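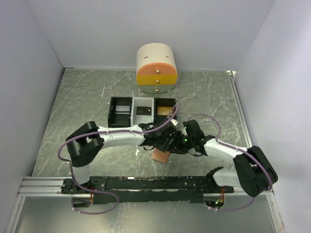

Chaltu m'a répondu que les chants de marins, c'était comme l'ail, qu'on en avait mis une fois et que toute la maison le sentait encore. Bon. Je lui demandais juste si elle voulait reprendre la chorale avec moi !

Il faut dire que la chorale de Skernholm, on l'avait quittée fâchées toutes les deux, elle au printemps, moi à l'automne (je suis plus lente à me vexer, mais je tiens mieux la distance). L'histoire était bête. Le chef, Ademir Conceição, avait donné le solo de la « Complainte du Deltivby » à Jianhua, qui chante très bien, je n'ai jamais dit le contraire, mais qui n'avait jamais mis les pieds sur un bateau. Chaltu, elle, avait le mal de mer depuis trente ans sur le même ferry, et elle estimait que ça lui donnait des droits.

Moi je m'étais mise de son côté, par amitié, et puis aussi parce que je le voulais un peu, ce solo. Je ne le lui ai jamais dit.

Bref, en octobre, je reçois une lettre. Une vraie, avec un timbre collé de travers. Ademir partait vivre chez sa fille, il donnait un dernier concert dans la salle Shiferaw, celle qui a 174 places et un seul radiateur, et il voulait « toutes ses voix ». J'ai relu trois fois le mot « toutes ». J'ai appelé Chaltu, elle m'a sorti son histoire d'ail, j'ai raccroché, j'ai mis mon manteau et je suis allée chez elle.

Elle m'a ouvert en chaussons.

– Il l'a écrit aussi à toi ? elle m'a dit.

Évidemment qu'elle avait reçu la même. Elle était posée sur le buffet, dépliée, avec une tache de café dessus, et je connais assez Chaltu pour savoir qu'elle ne laisse pas traîner une lettre dont elle se fiche.

– Je n'ai plus de voix, elle a continué. J'ai essayé hier dans la salle de bains. On aurait dit une porte.

– Vas-y, fais la porte.

Elle a refusé, puis elle l'a faite. Les deux premières mesures étaient affreuses, vraiment, je me suis mordu la joue pour ne pas rire. Et puis à la troisième il s'est passé quelque chose, le grave est venu, son grave à elle, celui qui vous chatouille sous les côtes, et je suis entrée par-dessus sans réfléchir, à la tierce, comme avant. On a chanté la complainte en entier dans son couloir, les quinze couplets, même celui du mousse que tout le monde saute. Le voisin, Kidus, a tapé au mur. On a cru qu'il se plaignait, mais il battait la mesure (assez mal d'ailleurs).

Le soir du concert, il pleuvait à l'horizontale. Jianhua nous a vues arriver et elle est devenue toute rouge, elle m'a tendu une partition pliée en quatre en bredouillant que le dernier couplet, elle l'avait toujours trouvé trop bas, que si Chaltu voulait... Chaltu a pris la partition, l'a regardée très longtemps, et puis elle a dit :

– On le fait à trois.

À trois ! J'avais mon bout de solo, finalement, un tiers, et personne ne saura jamais à quel point j'étais contente. Ademir a levé les mains, il avait mis son gilet vert, celui des grands jours, et j'ai raté mon départ d'un demi-temps. Il m'a fait les gros yeux et on a continué.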